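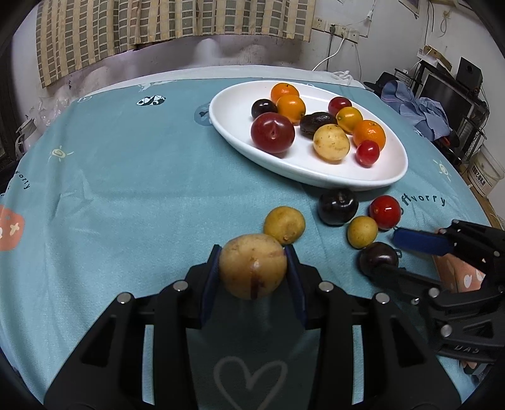 Slide 1 - Two hands, one table

Žydrūnas Strazds, Tuesday evening session, Sandberg room

Say name slowly. Spell it if the chair looks worried.

Start with the potato. Leave it up while people find seats. The talk title promises "low-cost bimanual manipulation" and I would like them to have the right expectations early.

Who has built a gripper at home? Wait for hands. Who still uses it? Wait again, enjoy it.

Slide 2 - What Dodora is

Dodora is a pair of hand-held grippers with a camera. No arm yet. You hold one in each hand and do the job yourself, and the recording is what a robot would learn from later. My brother-in-law describes this as a complicated way of putting fruit on a plate. Fair.

Parts, quickly: black plastic linkage, two jaws that mirror each other, blue pads on the insides. Four pivots. I spent all of November on the pivots. First set too tight, second set wobbled, third set is the first set with the holes opened up by hand.

Don't tell the drill story unless there is time at the end.

Slide 3 - Why fruit

Cubes are easy to grip, which made me feel much better about my work than I should have. Then I tried a plum.

Fruit is round, it rolls, the sizes are all over the place, and you can eat the test set. A mandarin wants the jaws wide. A small plum wants them nearly shut and will leave sideways if you come in off center. Potatoes got in as honorary fruit. I stand by that. 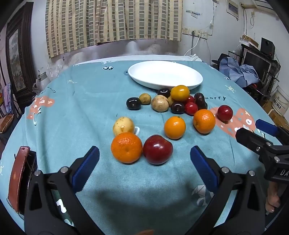
Jaws open, plate empty. The mandarin is the big one in front.

Point out the cloth if anyone is still looking at it (they will be). It says "worry" on the right-hand side. I did not choose it for that, but it has been a good coworker.

Busy prints and soft creases are also useful if you want to know whether your vision code has learned about fruit or about tablecloths. Mine, for 2 weeks, had learned about tablecloths.

Slide 4 - Pads

Spend real time here, this is the part people can take home.

Went through 6 pad versions. Smooth ones let go of anything shiny. Soft ones gripped well and then peeled off at the corners. The textured blue is from Wulell offcuts and has held up for over 30 sessions - glue, not tape, and rough up the jaw first.

Ask at the Prenden workshop if you want the cutting template. It's in the drawer under the drill press, labeled "not this one."
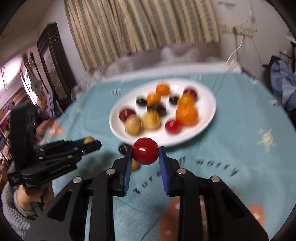 Red fruit between the pads, second gripper at left.

Slide 5 - Using both at once

Two grippers are more than twice the trouble of one. Things to mention:
Elbows. Yours will collide before the jaws do.
Put the plate in the middle and agree with yourself which side goes first.
Look at what your other hand is holding.
Long sleeves are fine if they stay clear of the linkage. Check before you squeeze.

Slide 6 - What doesn't work yet

Tomatoes, sometimes. I have no force sensing, so the only thing between the tomato and the jaw is my good judgment.
Linkage flexes on anything heavy.
Left and right recordings drift apart in time. I clap at the start and line them up by ear. Somebody will suggest a proper sync signal. Thank them.

Slide 7 - Questions

If asked about cost: say "less than the arm I haven't bought."
If asked when the arm is coming: drill story.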